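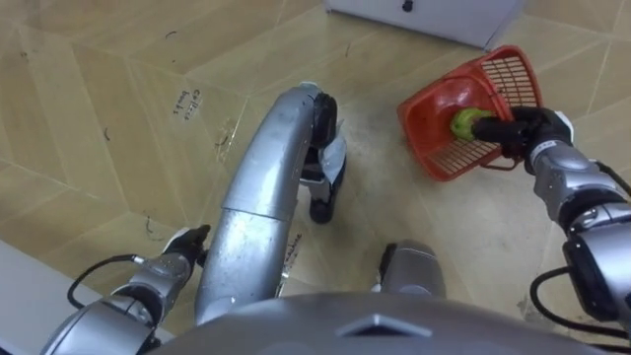
**Inspection after fault, humanoid unit, Prarnel workshop**
Filled in by: Thierry Gautier
Date: Sunday, January 23, 2022
Reason for inspection: the right arm stopped during a floor picking task and did not answer to the release command. The emergency stop was used. No person was hurt.

Marks: **OK** = good, **W** = watch it, **NO** = must be repaired before the next start.

## A. Before touching the robot

- [x] Emergency stop pressed and locked. **OK**
- [x] Main battery disconnected. **OK**
 The connector was stiff again. I have written this already in December and it is still the same connector.
- [x] Waiting time of 3 minutes before hands go near the joints. **OK**
- [x] Second person present in the room. **OK**
- [ ] Barrier closed on all sides. **NO**
 The chain on the door side was hanging down when I arrived. I do not know who opened it. Please close it also when you only go out for a moment.

## B. Arms and cables

- [x] Right arm, outer cable, checked by hand along the full length. **W**
 The cable makes a loop under the arm. When the robot bends low and reaches to the side, the loop can be pulled tight near the elbow. I found the outer skin pressed flat in one place, but not cut. In my opinion this is where the fault comes from, but I can not prove it yet.
- [x] Left arm, outer cable. **OK**
 It also stands out in a loop. No damage found.
- [x] Elbow modules, screws tight. **OK**
- [ ] Right wrist, free movement by hand. **NO**
 It turns well in one direction and is heavy in the other. Lebrun must open it. Please do not force it.
- [x] Wrist labels readable. **OK**

## C. Grippers

- [x] Fingers complete, no cracks. **OK**
- [x] Release by hand possible with power off. **OK**
 The long finger needs more strength than the others.
- [ ] Release by command. **NO**
 Not tested, the robot stays off. According to the log the command was sent 14 times and the fingers did not open. The control software (Grukum) showed "arm ready" during all this time. For me this is more serious than the cable, for a person who reads only the screen will believe he can go in.
- [x] Finger pads clean. **W**
 Wipe them after every session with food items, please. With a dry cloth only.

## D. Legs and feet

- [x] Knees, no play. **OK**
- [x] Leg covers. **W**
 A few scuffs on the metal. They are only on the surface and I leave them.
- [x] Soles firm on the foot. **OK**
- [x] Bent position holds without power. **OK**
 I waited 29 minutes and measured again. It did not sink.

## E. Working area

- [x] Floor dry. **OK**
- [ ] Floor clean. **W**
 There are dark marks and dirt on the boards. Also there is handwriting on the floor from different tests. Please use tape for positions and write on the tape. The old notes have to be removed, if the cleaner permits it.
- [x] Baskets without broken edges. **OK**
 A finger can catch in a slotted side wall if the basket is lying down. Use the basket with closed walls until the wrist is repaired.
- [x] Loose things removed from the walking zone. **OK**

## Decision

The robot is **not released** for work. It can be switched on again when:

1. the right wrist is opened, repaired and signed by Lebrun;
2. the right cable is changed and fixed shorter, with a clip on the upper arm;
3. Pruveretti has answered about the wrong "arm ready" message;
4. the barrier is closed and checked by two persons.

For the first start after the repair, arm speed is limited to 70 % and nothing is put in the gripper. I would like to be present.

Open question for Pruveretti: does the message come from the arm itself, or only from the last good answer of the arm? I asked by telephone and received two different replies, so I ask now in writing.

T. Gautier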